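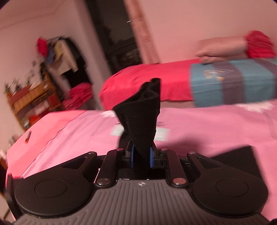 Handout 6: Open Day, Handheld Gripper Demonstration
Kekow Robotics Course, September 25, 2021
Instructor: Uliana Ivanyshyn

The demonstration covers the handling of soft household items. Students should observe how the operator approaches the cloth and where the fingers close.
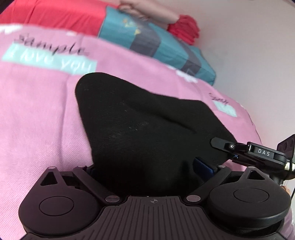

Figure 2. Black fabric held in the gripper over a printed pink blanket.

Each student will complete two supervised turns. Keep the fingers open while moving between items.

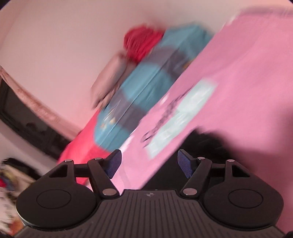
Close them slowly once the item lies between the pads. Written notes are due in Room 488.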